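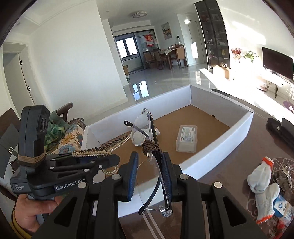 Glasses in the pads, over the white box. Friday's headache.

Friday, late

So I did get the width estimator running, and then I spent most of the day finding out what it can't see. The glasses are the worst of it. They're rimless, with clear lenses and one skinny black temple arm poking up, and as far as my segmentation is concerned the temple arm is an object and the rest of it is just more cardboard box. The mask comes back as this sad little black squiggle! The pads are closed right on the hinge part, so the finger width is telling me there's something in there, and the mask is telling me there's nothing in there, and the fusion step splits the difference and gives me a confidence that means nothing at all.

I'd been averaging the two. I know, I know. It was a placeholder from May and it never got replaced, and I'd sort of forgotten it was mine until I went looking for who wrote it.

What I've got now is a gate. If the finger width stops changing while it's still above zero, I believe the fingers and let the mask say whatever it likes. The mask only gets a vote again once the pads start opening. It's dumb but it's easy to read, and I'd much rather have something I can debug after dinner than another weight to tune. I set the hold time to 14 ticks, tried it longer, didn't like how sleepy it got at release, and put it back.

The brown cord looped around the glasses is its own little nightmare, by the way. Cords go to Zekham (our planner, for future me reading this and wondering) as a bunch of separate blobs, and Zekham very politely plans around every one of them. I got a path today that went up, left, up, left, like it was climbing stairs, all to avoid a bit of cord that was already in the grasp. And the beaded necklace in the same box does the same thing, only sparklier. I want a "this belongs to what I'm holding" flag on blobs, and I want it before I touch anything else in there. Wrote the first half of it after lunch. The second half needs the tracker to keep its IDs through an occlusion, and it doesn't, so that's Monday-me's problem.
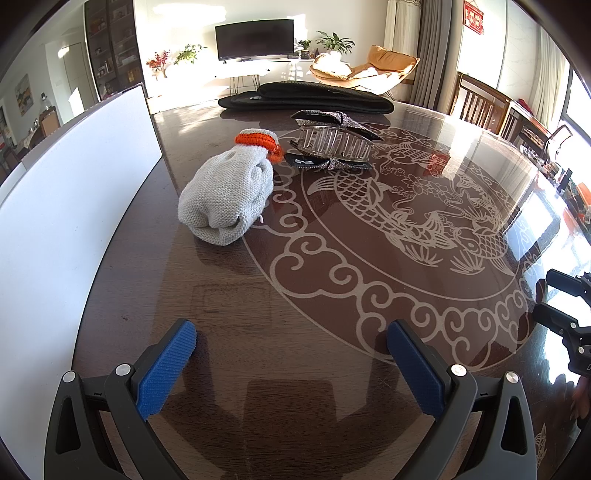

Nusrat Bhutto

The glass table got its own section in my notes because it broke a different thing entirely. There's a big white pattern etched into it, two carp swimming through waves and flowers with a scrolly cloud border all the way around, and it's gorgeous, and the plane fit hates it. I think it's locking on to the fish - plenty of nice crisp edges there - and then the glare over on the window side pulls the other end of the plane somewhere silly. The result is a table that tilts. Zekham then thinks the rolled-up gray sock is sunk partway into the surface and refuses to plan a pick on it, which I suppose is good manners.

I fixed the tilt, mostly. I mask out anything saturated before the fit and lean on the gravity direction for the normal, so the table only has to tell me how high it is. The sock came right up out of the glass on the first rerun and I did a little chair dance.

The hair clip did not come along so nicely. It's clear ribbed plastic with a black bow all over rhinestones, so half of it is invisible and the other half twinkles, and the keypoint detector finds a new favorite crystal every single time I rerun it. I tried median filtering over time and that calmed it down, but now it lags. Son wants me to drop keypoints for anything shiny and just use the outline. He's probably right but I've got a lot of code invested in those keypoints and I'm not ready to say so in the group chat.

Tooling stuff, quickly, before I fall asleep on the keyboard. Dusley (the replay viewer) now scrubs backward without losing sync between the video and the finger width. The bug was that I was indexing one by arrival time and the other by capture time, in two different files, with the same variable name. I deleted more than 500 lines getting that untangled and I feel pounds lighter. It still eats memory on long sessions. The timeline also draws the gate state as a colored strip now, so I can finally see when the fingers are overruling the mask without printing anything.

Still to do: the blob flag, tracker IDs, a test for the tilt fix so it can't sneak back in, and write up the gate for the Grukbridge people, who'll want a plot. Oh, and rename that variable in the other file.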